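The Stop Button Worked Fine. That Was the Problem.

April 26, 2023

I run a two-armed cell at Clarngate, and for most of this winter its job was moving canned goods from one spot to another. Yes, canned goods. Peaches, lunch meat, whatever was in the box. I love this job more than is reasonable, and I'm still a little mad about what happened in December, so bear with me.

We use a motion controller from a company called Vulis. When one arm feels a force it doesn't like, that arm stops. Great! Everybody wants that. What I hadn't taken in, and I'd read the manual (well, most of it), is that the other arm doesn't stop. It gets a polite note saying its neighbor is unavailable and it carries on with its own plan. 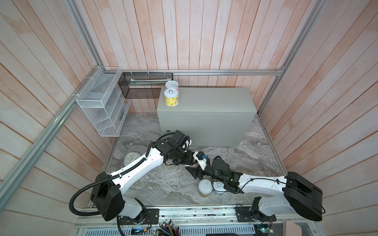 Both grippers working the same patch of floor in the cell at Clarngate.

You can probably guess the rest. The left arm brushed a can, felt the bump, and froze right in the middle of the shared area. The right arm had a path through that same area, planned a few moments earlier when it was free, and it came right on through. It didn't hit hard. It made a sort of crunch, like stepping on a plastic cup, and we were out one wrist cover and a finger mount, plus 331 dollars and most of a week waiting on parts.

My beef is with how we talk about this stuff. The incident form had a box for "safety stop activated" and I checked it, and somewhere up the line that got counted as a success. The safety stop was what parked an arm in the road!

I went back through our logs afterward, all 677 runs up to that day, because I'm stubborn and it was raining. There were earlier stops just like it, one arm sitting there and the other sailing past with room to spare. We'd been clearing those with the reset key and going for coffee. I cleared plenty of them myself, so I'm not pointing fingers at anybody else here.
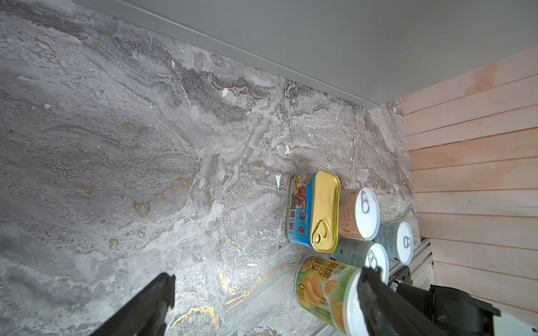
Gripper fingers next to the cans. The low one with the peaches on the label is closest.

Cans make this worse than you'd think, by the way. They're stiff, so a tiny bump reads as a big force, and when one is lying on its side it can roll and push back from a direction the planner never considered. A foam block would have forgiven us. I had argued for foam blocks (I'd like that noted) and lost, and then I came around, since anyone buying one of these cells is going to put hard, rolling, annoying things in it.

So what do I want? I want a stop in one arm to be a stop in both whenever they share space. The people at Vulis told me this was already possible, and they were right. It's a setting. It ships turned off, and it's on page 200 of a manual I have already confessed to not finishing. Their argument is that linked stops cost throughput, and I'm sure they do. I'd still ship it turned on and let the people in a hurry go dig for page 200.

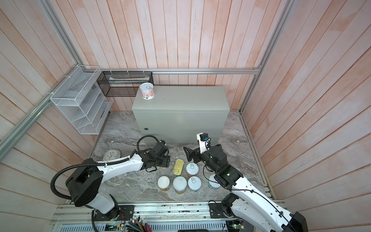 Two arms, one cluster of cans, and not a lot of elbow room.

A friend over at Plornov read a draft of this and thinks I'm being unfair. Their line runs two arms with the stops unlinked, and they've never had a touch. Okay, but their arms meet at one handoff point and otherwise stay on their own sides. Ours reach into the same pile all day long. Same product, same default, completely different amount of trouble you can get into.

The other thing I'd change is the form. "Did the safety stop activate" is a yes or no question, and it misses everything I care about. Where was the arm when it stopped? What else was moving? Could anything reach it? We've added those three to ours. It takes an extra minute and people grumble, me included.

We've had the linked stop on since the repair. The cell is slower, and when one arm gets spooked by a can of peaches they both sit there looking guilty until somebody walks over. I can live with that. I'm told the next controller update will ask about it during setup, and I plan to read that screen all the way to the bottom.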